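Household Economics, Unit 4: Where the Food Money Goes
Course notes prepared by Abena Antwi

Welcome back, everyone. Last time we talked about rent and utilities, the big slow-moving costs that most families can't do much about from one month to the next. Food is a different animal. We decide about it several times a day, often while tired or hungry, and that makes it a lovely topic for this course, because nearly every idea we have met so far turns up in an ordinary kitchen.

Please have your food diaries with you when we discuss these notes. If you fell behind on yours, don't worry, just start again from today and keep going to the end of March. A diary with a gap in it is still a perfectly useful diary.

4.1 Planned and unplanned food

For our purposes, planned food is anything you meant to buy before you went out the door. Unplanned food is everything else: the second loaf because it was on sale, the coffee on the way home, the chips you ate in the car. I don't mean for you to feel guilty about any of it! We separate the two only because they answer to different things. Planned spending tends to follow prices and the size of the household. Unplanned spending follows time of day, mood, and how far you are from your own refrigerator.

Our running case is the Quansah household, two adults and two children living in Windham. Over the study period they spent $2,356 on food of every kind. Of that, $1,355 was planned, which leaves $1,001 unplanned. Take a minute to work out the shares for yourself before reading on. You should get close to 58 percent planned and 42 percent unplanned. Most students guess that the unplanned share will be a good deal smaller, and so did the Quansahs.
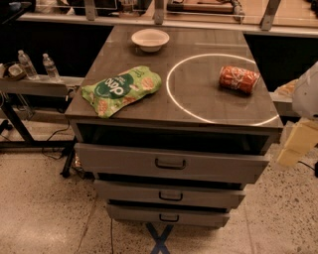 4.2 The trouble with small purchases

Small purchases are hard to remember, and I think that matters more than their price. When the Quansahs were asked to recall their spending without looking at receipts, they came very close on the weekly shop and missed badly on everything under five dollars. Economists who study households have a rather dry name for this, recall error, and it is the whole reason I keep pestering you about writing things down on the day itself.

There is a second trouble, and that is unit price. A small package usually costs more per ounce than a large one. Suppose a 2-ounce bag of pretzels costs $1.50 and a 13-ounce bag costs $3.90. The small one works out to 75 cents an ounce and the large one to 30 cents. On paper the large bag wins easily – but only if somebody eats it. If half of it goes stale at the back of a cupboard, the real price of what you ate is 60 cents an ounce, and the gap has nearly closed. (My own cupboard could supply several further cases.)

4.3 Substitution

Remember from Unit 2 that when the price of one good goes up, people look for something that does a similar job. With food, the "job" can be surprising. Selorm Akolgo, who taught this unit before me, used to ask his students what an afternoon snack was competing with. They would name other snacks. He would then suggest a nap, a phone call, or dinner half an hour earlier, and the discussion would go on well past the hour. I'd like us to try the same thing with your diaries.

For discussion

Choose one day from your diary and mark each item planned or unplanned. Were there any you couldn't decide on? Bring those along, as they make for the best conversations.

Pick one item you buy in a small size and find its unit price in two sizes. How much of the larger one would you have to throw away before the smaller one became the better buy?

Reading for next time: the Gileck handout on shared meals, first half only. We'll leave the section on the Sena market until Unit 5.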